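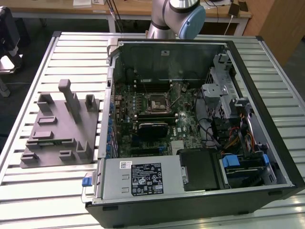 By the Dovness Repair Room web team. Page last changed in December.

Frequently asked questions

Where are you?
Dovness Repair Room is on the ground floor of the old grain store in Dirnport, next to the ferry car park. The door is on the quay side. The street side is the carpet shop and they can't let you through.

When can I bring something in?
Drop-off is from 10am to 2pm on any open day. Collection runs until 6pm. Open days are on the calendar page and we put changes there first.

Do I need to book?
Not for small things such as lamps, toasters, radios and clothes. Please book for sewing machines, desktop computers and anything you can't carry on your own. Use the form and tell us the make, the model and what it does or doesn't do. "Broken" is fine if that's all you know, but it will take us longer.

How much does it cost?
There is a £5 bench fee for each item, paid when you drop it off. It covers looking at the item and up to an hour of work. Parts are extra and we ask you before ordering any. If we can't mend it you still pay the bench fee.

What do you not take?
Microwaves, gas appliances, anything with a petrol engine and anything that has been in a flood. We stopped taking flat-screen televisions last winter as we have nowhere to store them.

Can you mend my computer?
Often, yes. Desktops are easier than laptops and laptops are easier than tablets. We can swap memory, drives, fans and power supplies, and in some machines the processor. Bring the power lead. You don't need to bring the screen or keyboard unless you think the fault is there.

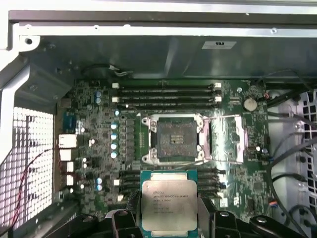

A Xeon E5-1630 v3 and its socket.

Will I lose my files?
Please make a copy before you come. We don't look at what is on a drive unless the repair calls for it, but old drives can fail at any time and we can't promise to get anything back.

How long do you keep things?
We send a text when your item is ready. After 2 months we send another, and after that it may be stripped for parts or passed on.

Do you sell spares?
There is a shelf by the till with plugs, fuses, zips, buttons and odd chargers. Prices are on the boxes. Larger spares go on the Clonudent board, our online swap list, which has 800 members at present. You need to join to post but not to look.

Is the building accessible?
There is a ramp at the quay door and the toilet has a wide door and rails. The Sheikh Room, where we hold the sewing evenings, is up one flight of stairs with no lift. If stairs are a problem, tell us when you book – we can move the class down to the main room.

Can I watch?
Yes, if there is space. Children under 12 need an adult with them. Please keep drinks off the benches.

My question isn't here
Use the contact form. We read messages on open days only.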